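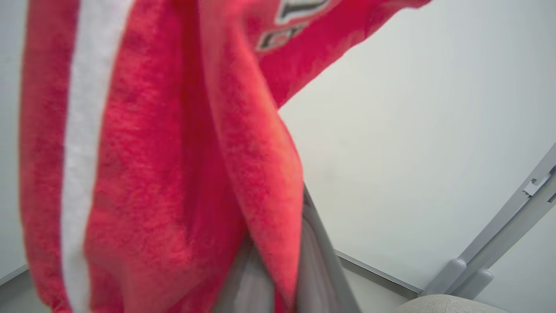
Red fleece with the white stripe, before folding

Forum > Laundry and Clothing Care > Folding bulky fleece so it fits in a drawer

stripe_side_up
Posts: 334
Sunday, May 15, 2022

I need a better way to fold thick fleece. The red one in the photo is the worst of the bunch. It has a white stripe running lengthwise and block lettering printed on it, and every method I try leaves me with a lump that won't stack. The drawer is an old Stirkidwood dresser drawer and it's shallow. I can get two of these in flat and then it won't close.

I've tried folding in thirds and I've tried rolling. Rolling looks good for a day and then they all relax and push the drawer open. I would like to keep them in the drawer if I can. The closet is full.

Second question: the fuzz is starting to creep over the edge of the white stripe. Is that wear, or am I washing it wrong?

Chalerm Suksawat
Posts: 2,000

Thirds works, but you have to do the sleeves first. Lay it face down, smooth the body out with your hands, and bring one sleeve straight across the back. Fold the cuff back so it stays inside the body. Do the same with the other sleeve, a little lower, so the two don't sit on top of each other. Then fold the bottom up to the middle, and fold again to the collar.

Most of the lump you get is two sleeves stacked in the same spot.

drawerfull
Posts: 100

I don't agree with putting fleece in a drawer at all. It takes up the space of three T-shirts. Put it on a shelf, or hang it on a wide hanger and be done. I have a Flirkberg shelf at the end of the hall and all the heavy stuff goes there from fall until spring.

stripe_side_up

No shelf space, like I said. And I've had the shoulders on other ones go pointy from hangers.

drawerfull

That's thin hangers. The wide ones don't do it.

Chalerm Suksawat

They do if the garment goes up damp. Hanging is fine for a jacket. For a heavy pullover I'd fold.

Fongchan Somboon
Posts: 3,227
Moderator

On the print. Face down is right for folding, but try to get the crease to land above or below the letters. Thick prints crack along a fold line if they sit that way for months. If the lettering is high on the chest, fold the bottom up so the edge stops short of it, then flip the top down over that. You get a slightly uneven bundle but the print stays flat.

On the stripe. Fuzz along a color border is normal on brushed fleece. The red fibers lift and lie over the white. It gets worse in a hot dryer. Wash it inside out, cold, with other soft things. No towels and no jeans. Dry on low, or over a rack.

stripe_side_up

I have been washing it with towels. Every time.

Fongchan Somboon

Then start there. Also check that the white isn't picking up color. Red next to white is always a risk in warm water. If the stripe starts looking pink, stop using warm.

stripe_side_up

It looks a bit gray to me more than pink, but I couldn't say if it was brighter when new.

lintcatcher_b
Posts: 41

Gray on white fleece can be detergent that didn't rinse out. Use half of what you use now and run an extra rinse. I had a blanket that came back a good deal after two washes like that.

For the fuzz I use a Skidus fabric shaver on the flat parts only. Keep it away from the print and don't press.

Chalerm Suksawat

I wouldn't put a shaver on brushed fleece. The raised surface is what makes it soft. You shave it and you have a bald patch. A soft clothes brush does enough.

lintcatcher_b

Been using mine for two winters with no bald patches. You have to go light.

drawerfull

I'm with Chalerm on that one. I ruined a robe cuff with a shaver.

stripe_side_up

I'll try the brush first since I have one.

Tried the sleeve method just now — cuffs turned in, one sleeve lower than the other. It's flatter than before. I stood three of them on edge in the drawer like files and it closes. The fourth one doesn't fit.

Fongchan Somboon

Standing them up is good. Put the folded edge on top so you can pull one out without dragging the next one along. For the fourth, use an underbed bag. I have the Chuensuk zip ones, the low size. I pack mine in February when I'm down to one or two heavy tops, and they come out wearable with a quick shake.

drawerfull

Or a shelf.

stripe_side_up

Ordered one bag. Will post again after the next wash and say if the stripe looks any different.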